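Automating a Kitting Step at a Small Packing Site: Effects on Operator Work
Student project report, Angus Sutcliffe and Valdemar Hjaltadóttir

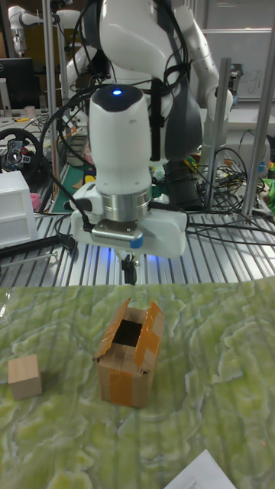 1. Background

Onard is a contract packing firm with one site, at Flunport. Its kitting line fills small cardboard boxes with parts supplied by customers. The work has been manual since the line opened. In July the firm asked our group to look at one step, the placing of a single part into an open box, and to report on what would change for the operators if that step were given to a robot arm.

The firm already had a quote from an integrator, Romel, for a complete cell. We did not evaluate the quote. Our task was limited to the work itself: who does what now, who would do what later, and which parts of the job are not in the written procedure.

2. Method

We used two sources. The first was observation of the manual line over 16 shifts, day and evening. The second was a bench cell in our lab, with an arm, a parallel gripper and a wrist camera over a flat work surface. Wooden cubes stood in for the customer parts. Boxes were presented open, with the flaps up, and were reused between trials to obtain worn and creased samples.

During the observed shifts the line completed 1,107 kits. Operators were told the purpose of the study before the first shift. They could ask us to stop taking notes at any time, and this happened on one evening shift during a changeover.

3. The manual step

The written procedure for the step has three lines: take part, place part, pass box. In practice the operators also did the following:

- pressed back flaps that had fallen inward
- set aside crushed boxes
- turned parts over to look for damage
- told the forklift driver when a pallet was running low

None of this is timed or recorded. The shift plan treats it as part of the placing time.

4. Bench trials

We ran 100 placing trials. A trial counted as a success if the cube ended up inside the box and the box stayed upright. The first block gave mostly failures due to flap contact. After we raised the approach height and opened the gripper less on release, flap contact became uncommon. The remaining failures came mainly from boxes with soft sides, which shifted when touched.

The cell did not reject any box. We had not programmed it to. A box that an operator would have set aside was filled like the others.

5. Changes for operators

The line now has four people per shift at the placing stations. Under the plan we were shown, 2 of them would move to loading boxes and clearing stops, and the others would go to the Van Damme order line in the same building.

Loading is more repetitive than the current job. The person opens the box, folds the flaps and sets it down in position, at a pace set by the arm. Operators now vary their own pace, working ahead before a break and slowing down after it. That would end unless a buffer is placed ahead of the cell.

Clearing stops calls for training which is not in the plan. On our bench, a stop took a trained student around a minute to clear, including the restart. An operator without training would have to wait for the technician, who covers the whole site and is not present in the evening.

Inspection has no owner in the plan. If it is to continue, it has to be written into the loading job and given time.

6. Limits

The cubes were rigid and all of one size. Customer parts are not. We did not test bagged parts, and the bench ran without a conveyor. Interviews were short and were held on the floor, within hearing of the shift lead, which may have affected the answers.

7. Recommendations

Add box and part inspection to the written procedure before any cell is installed. Provide a buffer ahead of the arm. Train at least one operator per shift to clear stops and restart. Repeat the trials with actual customer parts, including bagged ones, at line speed.

The trial log and the observation sheets are held with the course office.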